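The Bus to Renbridge

My aunt Lakshmi rang on the one night I'd decided to go to bed early, which is how she does things. She doesn't say hello either. She said, "Maham, are you still frightened of ferrets?" and I said yes, and she said, "Well, you'll have to get over it," and that was how I found out she was going into hospital for her hip and I was going to Renbridge.

I should say she isn't my real aunt. She's Lakshmi Murthy and I'm Maham Bukhari, and there's no blood in it anywhere. She lived across the landing from my mum when I was small, and she taught me to play cards for money when I was six.

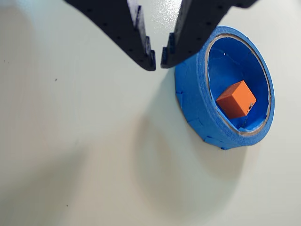
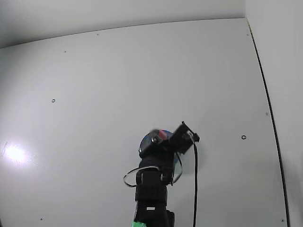

So I packed a bag and caught the bus, the 204, the one that goes the long way past the grain silos and stops at every letterbox. I had a seat by the window and a cheese sandwich and a sort of plan. The plan was to feed the ferret with a long spoon.

The ferret's name was Hidow. I'd met him once, in January, when he ran up the inside of my jeans at a barbecue (I'm not going to go into it, but a trestle table went over and so did a pavlova). He was the colour of weak tea and he had a way of looking at you as though you owed him money.

Lakshmi was already gone when I got there. She'd left the key under the frog and a note on the kitchen bench, both sides, in green pen. The hot water needed a thump. The neighbour, Mr Rodrigues, would come about the lemons and I was to let him have as many as he liked but NOT the bucket. Hidow had his tea at five. At the bottom she'd written, "He can tell if you're scared so sing something."

I don't sing. I hummed the ads. I hummed the one for Givus Carpets, which I hadn't thought of since I was in primary school, and I opened the laundry door with my socks pulled up over my trackpants, and there was no ferret.

I looked in the washing machine. I looked in the gumboots, holding each one upside down at arm's length and whimpering a bit. I looked in the linen cupboard, where I found 80 dollars in a pillowcase and put it straight back, and a photo of me and Mum on the old landing that I'd never seen before. We both had terrible fringes. I sat on the edge of the bath with that one for a while.

Then it got dark and I started to panic properly. I rang the hospital and hung up before anyone answered. What was I going to say, please tell the woman with the new hip that I've lost her best friend? I went out the back with a torch and a tin of sardines, calling "Hidow, Hidow" in a voice I hoped sounded relaxed.

"He's in here," said the fence.

It was Mr Rodrigues. He was a very tall man in a very short dressing gown and he had Hidow round his neck like a scarf, fast asleep with his mouth open.

"He comes at five," he said. "She feeds him, then I feed him. She doesn't know about me."

"She thinks you come for the lemons," I said.

"I've got my own tree," said Mr Rodrigues, and even by torchlight I could see him go pink, right up to the ears.

Well! I'm slow, but I'm not that slow. I asked him in. He thumped the hot water for me (it's lower down than you'd think) and we had sardines on toast, and he asked how her operation had gone, and then he asked again in slightly different words, and then he asked if they let people have visitors. All this time the ferret was asleep on him, and after the second cup of tea he lifted him off and held him out across the table, and I took him. I don't know why. It seemed rude not to.

He was warm and he weighed hardly anything. He opened one eye, saw who it was, and went back to sleep.

I rang Lakshmi in the morning. She was groggy and cross and the custard was a disgrace.

"Is he eating?" she said.

"Twice a night," I said. "Listen, do you want anything brought in? Mr Rodrigues has offered to drive."

There was a long bit of nothing on the line. I could hear a trolley going past at her end.

"Tell him to bring the bucket back," she said. "He's had it three years. And Maham, my blue cardigan, the good one, it's behind the door."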